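Unit 5: Collecting Demonstrations for Cloth Handling
Course notes, October session
Instructor: Rosalba Amato
Lab notes by Bohdan Antoniuk

5.1 Scope

A policy trained by imitation copies what is in its examples, including the habits of the people who recorded them. Rigid objects forgive a good deal of this. Cloth does not, as its shape changes with every contact and much of it is hidden under itself. The notes below cover short-sleeved shirts on bedding. Towels and trousers are treated in Unit 6.

5.2 What counts as an episode

An episode starts with the shirt at rest and both grippers open and clear of it. It ends when the shirt is at rest again and the grippers have been withdrawn. Everything between is kept, including missed grasps and second attempts. Do not trim pauses by hand. The Pleklow script marks idle stretches and leaves the decision to whoever trains the model.

Each student records 100 episodes. At least 90 must pass review for the set to be accepted. Rejected episodes are stored in a separate folder with the reason given in one line.

5.3 Starting states

Pick the shirt up, let it fall, and work from wherever it lands. If the landing leaves the hem completely buried, record it anyway and tag it "hidden hem." Smoothing the shirt before recording produces a narrow set of starts, and the trained policy then fails on ordinary ones. Ermanno Barbieri's baseline in the reading packet shows this clearly (see the second table).

Wrinkles in the bedding should be left alone between episodes. They move the cloth and alter the shadows, and the model needs both.

5.4 Grasps

Take the hem at the corners where possible. Close on a small amount of fabric. A large bunch in the jaw hides the corner and makes the release untidy. With both corners held, separate the hands until the hem begins to straighten, then stop. Pulling further drags the body of the shirt across the bed.

Shirt and bedding, two moments: 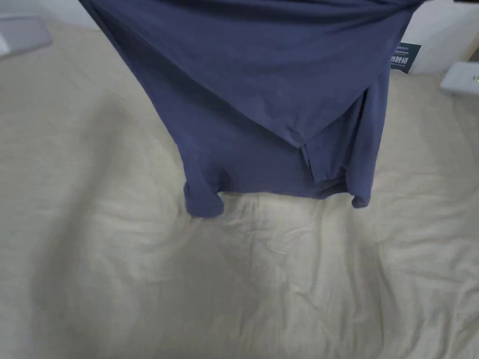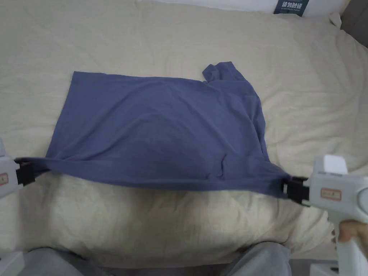

5.5 Labels

Use the stage names in the Drenevent sheet: approach, grasp, lift, spread, lower, release. A stage begins at the first frame in which its motion is visible. Where two annotators disagree by more than 14 frames, the episode goes to Dario Donati for a third reading. Do not average the two values.

5.6 Before next session

Read Zacharopoulos, chapter 2, up to the section on time alignment. Bring your rejection notes.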